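We use cookies to remember your settings and to count visits. Accept / Manage choices

The robot in the bathroom: what changes for room attendants at Hotel Ornisari

Project report, Work and Technology course
Sille Laxdal

1. Background

Hotel Ornisari in Flivstead has 80 rooms. The cleaning is done by a service company, Zasance, which has its own staff in the building. In September the company began to use a humanoid robot in the bathrooms of the first floor during the morning shift. My project looks at what this means for the room attendants. I did not study how well the machine is built, and I have no training for that. I wanted to know how a working day is changed when one part of it is given to a machine and the rest stays with the same people.

A room attendant at the hotel has a list of rooms for each shift. The list comes from a program called Wike, and it is shown on a phone. Before the robot, one attendant did the complete room alone: bed, surfaces, floor, bathroom, and the supplies. The attendants told me that the bathroom is the heaviest part. It has much bending, and the waste bin under or beside the counter is the thing they mentioned most, because it stands low and often in a corner.

2. How I did the study

I interviewed nine people: seven room attendants, one shift supervisor and one person from the maintenance team. Each interview was made in a quiet room behind the laundry, in the language that the person preferred. I also followed the morning shift for two weeks and wrote in a notebook every time an attendant and the robot had something to do with each other. At the end the notebook had 145 entries. Some entries are only one line, for example "waited in corridor" or "moved soap for it".

I promised that the names of the staff would not be used, so I call them attendants A to G.

3. The tasks given to the robot

The tasks are limited. The robot is expected to pick up small things that were left on the bathroom counter, to put the bottles and cups back to their place, and to move the waste bin to a position where it can be emptied. It does not clean the toilet or the shower. It does not decide if a thing is trash or belongs to the guest. For this, an attendant must look first.

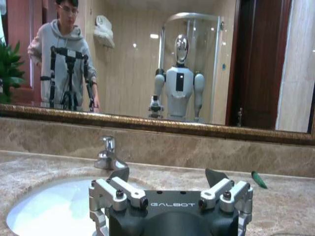

Attendant C explained to me that this first look has become a task with its own name. They call it "the check". The attendant goes into the bathroom, takes away everything of value, looks at the floor, and then tells Wike that the room is ready for the robot. In the beginning the check was not on the list and had no time given to it. People did it between other tasks. In the second week of my visit the supervisor added it to the plan, after several attendants asked for this together.

I think this is an important result. The work which the robot takes over is visible in the plan, but the new work around the robot was at first invisible. Attendant C said: "They counted what it does for me. They forgot what I do for it."

4. A bathroom is a difficult workplace

When I started, I believed that a bathroom would be an easy room for a machine, as it is small and every one is almost the same. The staff did not agree with me. Attendant A has cleaned hotel rooms for a long time, and she gave me a list of problems before I had finished the question. Mirrors, shiny metal, glass, smooth tiles, small objects in many colors. A guest puts a thing behind the faucet, and even a person does not see it at once. A cable or a box lies on the floor where a person only takes one bigger step.

The size of the room is also a question. Two attendants can work in one bathroom if they know each other well. They speak, they turn, they give space without thinking. With the robot, most attendants prefer to leave and do the bed in this time. But then they must come back, and some of them feel that the room is cut in two pieces.
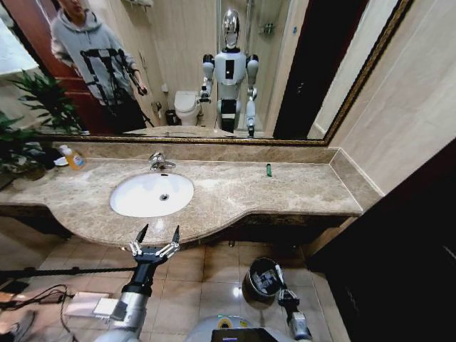
From the notebook I can say that waiting was the most common thing I wrote down. The attendants waited for the robot to finish, or they waited in the doorway to see if it needed help. Nobody had told them to stay there. Attendant F said she does not like to leave a machine alone with the belongings of a guest - if something is broken, she believes the guest will ask her and not the company.

The question of responsibility came back in almost every interview. The supervisor told me that there is a written rule: damage made by the robot is reported by the shift, and it is not put on the name of a single attendant. Only three of the attendants knew about this rule. I recommend that it should be printed and put up in the break room.

5. The body and the speed

All seven attendants said that their back or knees hurt at the end of a shift before the robot came. I asked if this is different now. Four said yes, a little. Two said it is the same. Attendant B said it is worse, and her reason was interesting to me. She used to change between standing work and low work through the morning. Now she does more beds one after another, and making beds is hard for the shoulders. When a machine takes the bathroom tasks, the tasks which remain can become more repeated.

Speed is a different topic. The robot is slower than an attendant in every task I observed. The staff are patient about this, in a way I did not expect. Attendant D compared it with a new colleague in the first month. Attendant G was less friendly, and told me that a new colleague in the first month would be told to hurry.

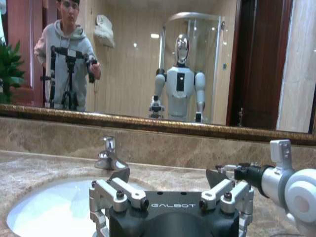

Figure 1. The gripper at the washbasin, with the robot's reflection in the mirror behind the counter.

The supervisor has a different opinion on the speed. For him, it is enough if the robot works while the attendant does another thing. He showed me how Wike puts the two lists beside each other. On the screen it looks simple, two lines which run in parallel. In the corridor it is less simple. If a guest leaves late, the lines are moved, and then the robot and the attendant can both be ready for the same bathroom, or both be ready for none. The attendants solve this by talking across the corridor, as they did before.

6. New skills, and who gets them

Zasance gave a short training to the first floor team. The training was about safety and about how to stop the machine. Attendants A and E learned more, as they were interested and stayed longer. They can now start the robot again after an interruption and they know which situations are difficult for it. The other attendants call them when there is a problem, so in practice they do a kind of technical support inside their normal shift.

Their pay is the same as before. Attendant E is happy with the new tasks and hopes that they will help her later. Attendant A is not so sure. She said she likes to know how the thing works, but she would like to see this knowledge written in her contract. The maintenance worker agreed with her. In his team, a new machine always meant a course and a paper at the end, and he did not understand why it should be different for cleaning.

My own view is that the bin task shows this best. To describe it in the plan takes one line: move the bin out. To make it possible, an attendant has to know how far the bin may stand from the furniture, what else leans or lies near to it, and which bins have a bag that is put in badly. All of this was known to the attendants already, but before it had no value on paper. I wrote in my draft that the robot could make this knowledge more respected.
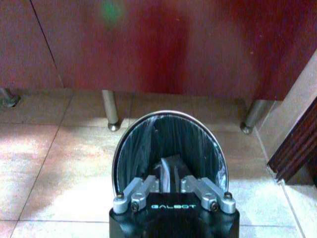 Folasade Effiong read the draft and did not agree with that sentence. Her remark was that knowledge is often respected just until it has been copied into the machine, and that I should ask the attendants again after one year. She also wrote that "respected" is a soft word, and that I should say paid if I mean paid.

I have kept my sentence in the report, but I accept the point about the word. What I can show with my material is that the knowledge was used. I cannot show that it was paid.

7. What the attendants want

At the end of each interview I asked what the person would change. The answers were practical. They want the check to stay in the plan with enough time. They want to choose themselves if the robot comes before or after the bed. Attendant F wants a sign on the door, so that a guest who comes back early is not frightened. Attendant B wants to change between the floors, so that she has some days with the old way of working. Two attendants asked for nothing except to be informed earlier next time. They heard about the robot when it was already in the building.

No attendant has lost her job during the time of my study. I asked the supervisor if this will stay so, and he said that he has no plan to reduce the team. The attendants had heard the same from him. Some believe it and some do not.

8. Limits of the study

My study is small. I visited one hotel and only the morning shift, and I was there in a period when everything was new. It is possible that the waiting will become less when people are used to the machine. I also did not speak with guests. For a next project I would like to follow one attendant for a longer time, and to compare the first floor with a floor where the work is done as before.

I thank the morning shift for their time, and for letting me carry the towels.

Related reports
Self-service checkouts and the evening cashier
Wearing a scanner: a week in a parcel warehouse
Who repairs the milking robot?
Shift planning by app in two nursing homes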